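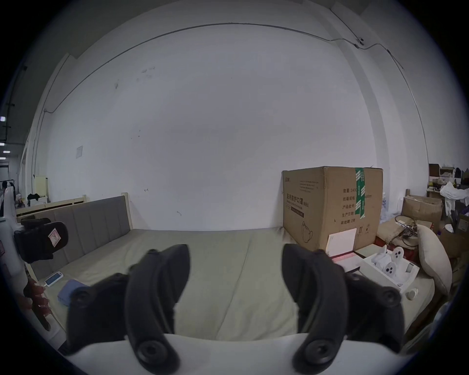

4.2 What households say they throw away

Figure 3. A bed with a gray upholstered headboard; a power strip and a light blue phone case lie on the mattress.

Bulky waste is the part of municipal collection that residents remember, mostly because they have to carry it down the stairs. In the Plestedden survey we asked 445 households to list every large item they had put out for pickup over the past year. We then compared their lists with the crew logs kept by Rurkanier, the contractor for all three districts. The two sources agreed on sofas. They agreed on little else.

Mattresses were the worst case. Households reported 304 of them, while the logs for the same addresses showed a good many more. We considered several explanations, including faulty memory, double entry by crews, and the well-known tendency of a curbside pile to grow overnight. The last of these has a long history in the literature under the name "opportunistic addition," a polite term for the neighbors.

Small electrical goods went the other way. Residents were sure they had disposed of chargers, extension cords and old phones, and the crews had logged almost none. Follow-up visits suggest that many of these items had been moved to a drawer, an act that respondents seem to experience as disposal. We coded such cases as "retained" and accepted the complaints.

Price had less effect than we had hoped when we wrote the grant proposal. Raising the pickup fee by 20 percent in the Mertens district in May produced no clear drop in bookings, though it did produce nearly 2,971 words of feedback from a single address. The neighboring Vokia district kept the old fee and saw the same seasonal pattern, with a peak when leases end and a smaller one after the holidays.

Two limits apply. The crew logs record items by type and not by weight, so a crib mattress and a king-size one count the same. Respondents also chose their own names for things, and "misc. wood" covers a great deal of ground. Section 4.3 takes up the wood.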